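**Work and Machines, unit 6: the bed problem**

Bring the Tumness reading. If you didn't print it, sit next to someone who did and look sorry.

Last time we did warehouses, where the job was rebuilt around the machine: flat floors, square boxes, lights you could turn off at lunch. Hotels and care homes don't offer that bargain. The guest sleeps however the guest sleeps, and in the morning there is a heap.

## The case

Tumness is a residential care company with a central linen service. It employs 129 people in housekeeping and laundry, and in August it signed with a robotics supplier, Tromis, to automate "fabric handling." Read that phrase twice. It covers picking up a cloth, finding its corners, folding it, and putting it where it goes, four tasks the pay scale had always filed under "unskilled."

Before any robot could be trained, someone had to show it how. Staff were asked to do part of their ordinary work with hand-held grippers, two fingertips apiece, while the tools recorded. The target was 2,000 usable demonstrations. They had 1,840 when the first report was written, and the report spends a long paragraph on the word "usable."

Rohani Manurung, a shift lead with the service, kept a diary of those weeks (it's in your packet, and it's better than the report). Her main finding is that a cloth lying on a bed is a rotten thing to pick up with two fingertips. It has no handle and it folds wherever it likes. On a striped sheet you at least get to see where one fabric stops and the other starts.

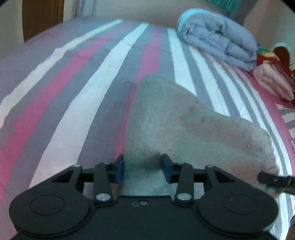
## Who is learning what

Three changes to track as you read. They don't happen at the same speed.

1. **Pace.** Demonstrations are slower than normal work. Tumness left the daily room quota alone for the first 2 weeks, then seemed surprised that rooms were late. Manurung's entry for that period is one line long and I've had to leave a word out of it.
2. **Skill.** Knowing how to fold used to be something you had. Now it's something you hand over, recorded, and the contract says who keeps it. Find that clause. It's short.
3. **Supervision.** Every recording gets graded. Gopinath Namboodiri, the trainer on the Tromis side, wanted smooth, deliberate motions. The best folders on staff were fast and messy in the middle, and their scores were terrible. Several were offered coaching.

The Rodrigues chapter calls this "paying the expert to act like a beginner." I think Rodrigues overdoes it, but the grading sheets are hard to argue with.

## The other side

Be fair to the machine. Laundry is hard on shoulders and wrists, and Gredier's interviews are full of people who'd give up the folding table tomorrow if the hours stayed. Hold on to that "if." Management's slides talk about freeing staff "for resident-facing work," and the staffing plan attached to them has no line for it. Ask where the hours go.

## For next class

- One page: pick a task you do at work that your manager would call simple. Write the instructions for someone with two fingertips and no common sense.
- Mark every place where you wrote "just."
- Read Gredier, the laundry interviews only. Skip the appendix unless you enjoy scheduling software.

Late pages go in the tray by my door. The tray is not automated and neither am I, so allow a day.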